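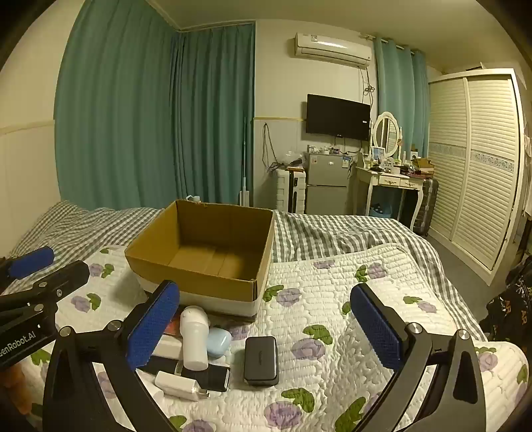 Packing a box in a bedroom

Ysaline Leclerc
January
2 min read

The packing task is the dullest one on my list and it has taken up most of the month. An open cardboard box goes on the bed, a handful of small things go in front of it, and I move them into the box one at a time with the hand-held gripper. Then I tip them out, shuffle them and start again.

The current set includes a white bottle, an earbud case, a power bank and a charger. I chose them for shape. The bottle can be taken upright or lying down, and those count as separate starting poses in my notes. The earbud case has no flat side worth speaking of, so the pads need to meet it near the widest point or it squirts out sideways. The power bank is easy if it is gripped across the narrow edge.

The quilt matters more than I expected. On a desk, objects stay where they are put. On bedding they lean, sink a little and roll towards whatever was pressed last. My first model, trained only on desk recordings, closed the fingers too high on nearly everything. I could have put a board under the objects, but the point of Clollero is to work in rooms as people keep them, so the quilt stays.

Rules I now follow for each recording:

Start with the fingers open and the box in view.
One object per grasp, no nudging with the free hand.
If an object is dropped outside the box, pick it up again and keep recording.
Change the layout after every 3 runs.

The third rule came late. I used to bin any run with a drop in it, and the model then had no idea what to do after one. Keeping them costs a little time in labelling.

The total stands at 1,143 usable runs, of which 48 contain a recovery. I threw out 41 for bad tracking, nearly all from one evening when I moved too fast between grasps. The recovery share is too low and I don't want to fake drops to raise it, as staged ones look different in the finger traces.

Next is the same task with the box turned a quarter and moved further from the objects. After that, a smaller box, where the order of packing starts to matter.

Contact | © Ysaline Leclerc | Back to top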